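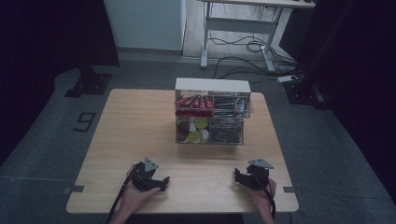
Our robotics club has a real shot at the Mulberg student challenge this year, and I'm a little giddy about it! I've been writing up club news for this page since October, and most months it's been bake sales and dead batteries, so let me enjoy this one. The team (16 students from Sosulmont, plus me with my notebook) is teaching a robot to tidy up and restock, and the way they teach it is by doing the job themselves with a pair of hand-held grippers. You hold one in each hand, you do the task, and the recording becomes a lesson for the robot. The current task is built on a clear two-tier box with a white lid, and the red-wrapped snack bars in the top left compartment are the part everybody wants to do. I'm told the bars are there for science. I've seen the way people look at them around four in the afternoon.

Each run of the task from start to finish is called an episode, and the club had 1,091 of them saved when I stopped by. The goal before the entry deadline is 1,358, so they're getting close. Kathleen Conneely, our team captain, keeps the schedule on her phone and is very nice but very firm about it. If your name is on the four o'clock slot, you're at the table at four o'clock.

I got a turn, too. I figured it would be like using salad tongs, and I was wrong! You have to slow way down, and you can't cheat by using your own fingers, and your shoulders start complaining before you've done anything useful. Kathleen made me throw out my first two tries (I kept nudging the box across the table with my elbow, and then I talked the whole way through the second one and forgot what I was doing). The third one got saved, so there's a tiny bit of me in that robot now. 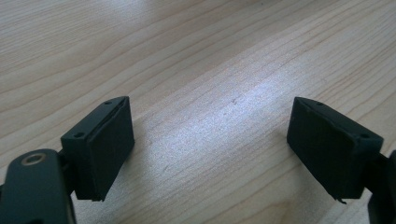 What surprised me most was how much time goes into the grippers themselves. The finger pads have a dark lining on the inside faces, and those edges get frayed, so there's a steady argument about when to swap them out. Henrik Mühlbauer, who advises the club, likes to wait. Half the team would change them every week if he let them. They've settled on checking the pads at the start of each session and writing it down in the log, and so far the peace has held.

The challenge itself has 5 rounds, and the teams don't get to see the last one ahead of time. Last year's club went out in round two, to a school from Flukach that had a lovely quick robot and, I have to say, really great matching jackets. We don't have jackets. We do have a name for the robot, finally - it's Lüthi, picked by a vote that took up most of a meeting.

If you're a student and you'd like to record some episodes, the club still has open slots in the late afternoon and you don't need to know any programming. Talk to Kathleen or drop a note in Henrik's mailbox. Wear short sleeves if you can, and have your snack before you come.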